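Nirel Working Practice Day, Trundville
Session 3: Recording manipulation work on shared tables
Speaker: Kai Harms, Draltura
Apr 6, 2021

Speaker notes

Slide 1. Scope
Say who the rules are for: anyone recording pick-and-place work with a hand-held gripper in a room that other people also use. The fixed-cell rules are in the Michiels handbook and are not covered today. Keep this short, the previous speaker usually overruns.

Slide 2. Fix the target before the run
The run sheet names one object and one place for it. If the place is marked by a coaster or mat, write that down too. Rule 9: the operator shall not change the named object once recording has started. If the wrong item has been named, stop and open a new sheet.
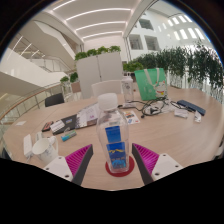
Target bottle on the red coaster, between the fingers.

Point out the second clear bottle further back. "Clear bottle" on a run sheet is therefore not enough. Write "bottle with blue label, white cap". In January we went through 130 sheets from Nirel and the most common fault was an object name that fitted two things on the table.

Slide 3. Background objects
Read the rule out in full: items not named on the sheet are left where they are, unless they block the approach or present a hazard. Tidying between runs makes a set look cleaner than the work it is meant to cover.
Cables are the exception people ask about. A cable on the tabletop may stay. A cable hanging over the edge is noted on the sheet, and the operator checks that it is clear of the arm and the feet before starting.
Do not get drawn into the power strip argument here. Take it in questions.

Slide 4. Object away from its mark
Both states must be recorded: object on the mark, and mark empty with the object elsewhere on the table. Each gets its own line. Do not infer one from the other. The line gives the position in plain words, from the operator's side: left, right, front, rear.
Ask the room to write the line for the next slide before I read mine. Mine is: "Mark clear. Bottle to the right, in front of dark blue case."

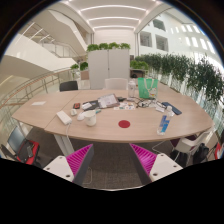 Slide 5. Checks on the gripper
Before each session: mounting screws, pads, inner faces. Look for lifted edges and for dirt between the ridges. A changed pad means a new session number, even if the replacement is the same type.

Questions
Sheet template is form 1941. Paper copies by the door.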